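Wunderen Publishes Plain-Language Practice Guide for Two-Arm Robot Workstations

Free handbook grew out of three years of notes kept at the Drevthorpe workshop, and covers everything from cable slack to who may press "start"

DREVTHORPE, September - Wunderen, the maker of small bench-mounted automation, today released the first public edition of its Good Practice Guide for Shared-Bench Robot Arms, a handbook for the laundries, repair shops, schools and small manufacturers that are bringing a pair of robot arms into a room where people also work. The guide is free to download and free to copy, and we would be delighted if you printed it out and let it get coffee on it.

The guide has 14 chapters and is written in everyday words. It doesn't replace the safety standards that apply to robots where you live, and it says so on the first page and again at the start of every chapter. What it tries to do is sit beside those standards and help the person at the bench carry them out on a busy morning, when there is a pile of work waiting and the phone is ringing.

"We kept getting the same kind of call," said Csenge Bodnár, who leads practice and training at Wunderen and edited the guide. "Someone had read the formal documents, and read them carefully, and they still wanted to know where to put the basket. Those are good questions. They deserve an answer that somebody has tried out, written down and signed their name to, and I'm very happy that we finally have a place to send people."

Much of the material was worked out with Kollár, the garment care firm, whose staff gave generously of their time and were frank about which of our early drafts made sense on the shop floor and which did not. Two whole chapters were rewritten after their comments, and the one on handovers is a great deal shorter and better for it. A second group of readers at the Bronthorpe training center tested the checklists with newcomers over the summer.

The heart of the guide is a set of 8 bench rules, which may be posted on the wall by themselves. They are given here in the short form:

1. Agree on the work area before power goes on, and keep hands out of it while the arms are live.
2. Name one person per shift who may start a run. Anyone at all may stop one.
3. Walk each arm slowly through its full reach after any change to the bench, the mounts or the tooling.
4. Leave cables enough slack for the longest reach, and check that no loop can catch on a joint, a jaw or the table edge.
5. Give finished work and waiting work their own places, and keep those places the same from one shift to the next.
6. Never reach in to rescue a dropped item. Stop, wait for the arms to come to rest, then reach.
7. Write down every stop in the bench log, including the dull ones.
8. At the end of the day, park the arms, cut the power and clear the bench.

Each rule has its own chapter, with the reasoning behind it, the mistakes we have made ourselves (there were plenty), and a one-page checklist. Rule 4 has the longest chapter by some distance. Cables get less attention than they should when a station is being planned, and Csenge has strong feelings on the subject, which readers will notice.

The remaining chapters look after training, record keeping, visitors, cleaning, and what to do when two people disagree about whether a station is ready to run. The answer to that last one is that it isn't, and the chapter goes on to explain how to settle the matter kindly.
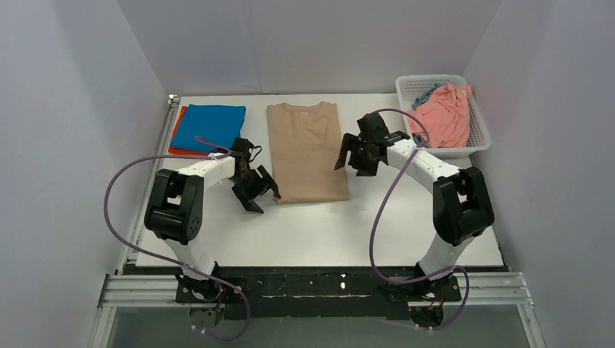 FOLDING AND SOFT GOODS

Cloth has a chapter to itself, and it was the one our readers at Kollár asked for first. A bench with an arm at each side can share a T-shirt between two grippers, so the chapter asks users to plan the space between the jaws as carefully as the space around the whole station. It recommends a plain tabletop, a fixed corner for the basket, and a stacking spot set well back from the arm mounts. It also talks through walls on the sides and back of a bench, and reminds readers that walls do nothing for the side that is left open, where the work area still has to be marked and respected.

AVAILABILITY AND TRAINING

The guide can be downloaded from the Wunderen website, and printed copies may be requested by mail from the Drevthorpe office. A 14-day comment period is open now. We read every note that comes in, long or short, and corrections are especially welcome - the second edition will thank by name everyone who sends one, unless they would prefer that we didn't.

Introductory sessions based on the guide will be held at Bronthorpe for anyone who runs or supervises a bench station. No technical background is needed.

ABOUT WUNDEREN

Wunderen designs and supports bench-mounted automation for small workplaces from its workshop in Drevthorpe.

Press contact: Csenge Bodnár, Practice and Training, Wunderen, Drevthorpe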